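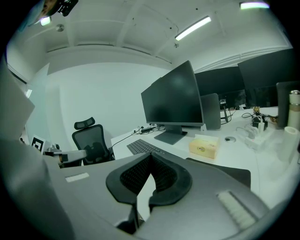 An office at Stundix, first floor.

We visited the Stundix site at Rudd in January, on the open morning they hold for local residents and small suppliers. Doors opened at 9.30 and there was tea in the entrance hall. Parking is on the left past the gatehouse, and the overflow field was closed.

Stundix makes paper sacks for flour, animal feed and seed. The firm employs 200 people at Rudd and a further 58 at Kerura, where the printing is done. Groups of 15 went round at a time, each with a guide, and ear defenders were handed out at the door of the main hall.

The tour follows the paper. It comes in on reels and is slit, folded into a tube and glued, then cut to length. The bottoms are folded on a separate line, an old Ceso machine that is much louder than the rest. Our guide told us it has been rebuilt twice and still handles the heaviest sacks. Finished sacks are pressed and tied in bundles for the lorries.

Upstairs we were shown the offices, where orders and artwork are dealt with, and the test room. Sacks are filled with sand there and dropped until the seams give. Ours split along the bottom on the fourth drop.

The visit took 80 minutes. It is free, but you have to book by email and wear flat, closed shoes. Children under 12 are not allowed in the main hall. The next open morning is planned for May.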